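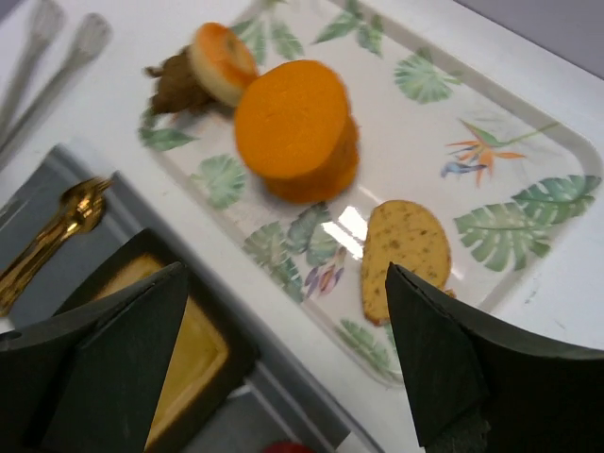
Urkano tray set – student project data card

Version of February 4, 2018. Maintained by Panagiotis Stefanou for the Brurkham robotics club.

Contents

423 episodes of a two-finger gripper working over a laid table. Each episode has one wrist video, joint positions and a short text label. 159 episodes use the tray with the leaf and flower print; the rest use plain trays.

Labels

Food items are labelled by shape and colour only, e.g. "orange round", "flat speckled slice", "brown knobbly piece". Do not add food names – labellers disagreed too often. Spoons are labelled by colour.

Splits

Episodes are split by table layout, so no layout is in both train and test. The split lists are in splits/, one episode number per line.

Known problems

Glare on glossy trays can hide part of the print.
The fingers often cover the near edge of an item.
In 4 episodes the joint log starts late. They are listed in late.txt and left out of both splits.

Use

Free for club and course work. Send label fixes to Panagiotis with the episode number.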